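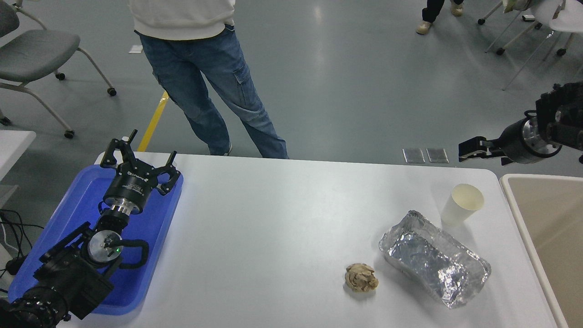
Skuvo Open Day Tabletop Set: README

Contents
1. Summary
2. Setting
3. Task
4. Collection procedure
5. Layout of the release
6. Fields
7. Known problems
8. Suitable and unsuitable uses
9. Contact

1. Summary

This release holds 1,693 episodes of two-arm tabletop tidying, recorded during the August open day at the Ekgate site and in the practice sessions before it. The arms were driven by teleoperation throughout. No episode was produced by a learned policy. The controllers and logging software are the Skuvo stack, branch "openday", with the Julstead patch for shared clock handling applied to both arms.

The set was put together to answer a narrow question: how much does operator behaviour change when visitors are present, talking and moving about within view of the head camera? It can be used for other things, but the balance of tasks and objects reflects that question.

2. Setting

One workstation was used for all episodes. It has a white table with two arms, left and right, each fitted with a gripper. The head camera looks down over the table and takes in part of the floor behind it. People standing behind the table are therefore recorded, mostly from the waist down. Chairs and floor tape also appear in the background and were moved between sessions as the hall was rearranged.

Visitors were asked to stay behind the tape while the arms were powered. Crossing the tape pauses the arms and writes a "hold" event to the log. Holds were left in the data.

3. Task

Each episode starts with a few light objects on the table. The operator picks them up one at a time and places them at the target named on the task card. Object classes are:

paper_ball: crumpled brown paper, made fresh for each session
foil_pack: a rectangular package wrapped in aluminium foil
paper_cup: white, empty, placed upright at the start
tray: blue plastic, used as a target on some cards

The foil pack was included for its reflections, which upset the depth estimate at low angles. The paper ball loses its shape with repeated grasping, so its size at the end of a session should not be taken from the first episode of that session.

Task cards are numbered 1 to 8. Cards 1 to 4 use a single arm. Cards 5 to 8 require a handover between the arms. Card 6 was dropped from the public demonstration because the handover took too long for a walking audience, and it appears only in the practice sessions.

4. Collection procedure

Seven operators took part. All had completed the Meireles induction and at least one supervised session before recording. Operators are identified by letter only. Visitors did not operate the arms.

Practice sessions were run with the hall closed. Open day sessions ran from 10:00 to 16:00 with a break at midday. Each session followed the same order:

Home both arms.
Check the gripper zero against the gauge block.
Start the logger and wait for the clock status to read "locked".
Place the objects according to the card.
Record until the operator presses the end pedal or the time limit is reached.
Mark the outcome.

The outcome was marked by a second person at the logging desk, using the live camera view. A grasp that slipped and was recovered counts as a success if the object reached its target in time. Adalberto Holanda reviewed a sample of 200 episodes afterwards and corrected the mark where it disagreed with the video. Corrected episodes carry the flag "reviewed_changed".

5. Layout of the release

practice/ contains sessions recorded with the hall closed
openday/ contains sessions recorded with visitors present
cards/ contains the task cards as text
calib/ contains camera intrinsics and arm base transforms, one file per session
splits/ contains the suggested train and test lists

The suggested split is by operator. A random split by episode will put near-identical object placements on both sides and should be avoided when reporting results.

6. Fields

episode_id: string, unique across the release
session: string
operator: single letter
card: integer
visitors: boolean, true for all of openday/
joint_pos_left, joint_pos_right: radians
grip_left, grip_right: opening, normalised, 0 closed and 1 open
head_rgb: colour video
events: list of time-stamped log entries, including holds
outcome: success, fail, timeout or void
reviewed_changed: boolean, absent if the episode was not reviewed

Void episodes are those stopped for reasons unrelated to the task, such as a loss of clock lock or a cable caught on the tray. They are kept with their logs and left out of the suggested split.

7. Known problems

In the first open day session the left gripper zero drifted. Values of grip_left slightly below 0 are real readings and have not been clipped.

Audio was recorded for the operators' own use and has been removed. Timing of speech is therefore not available, which limits any analysis of distraction.

The visitors flag says only that the hall was open. It does not say that anyone was in view at a given moment. A per-frame count was started and abandoned, as people seen only from the waist down were hard to separate when they stood close together.

Hall lighting was not controlled. The foil pack shows the difference most clearly.

8. Suitable and unsuitable uses

Suitable: imitation learning on short pick-and-place tasks, handover timing, robustness to moving backgrounds, study of holds.

Unsuitable: any attempt to identify visitors or operators, gait analysis, force estimation (no force data was logged), and claims about operator skill. Operators worked different numbers of sessions and were not given the cards in the same order.

9. Contact

Report errors through the Skuvo issue tracker with the label "openday-data". Give the episode_id and, for timing faults, the relevant lines from events. Requests for removal of footage go to Adalberto Holanda at the Ekgate site and are handled ahead of other issues.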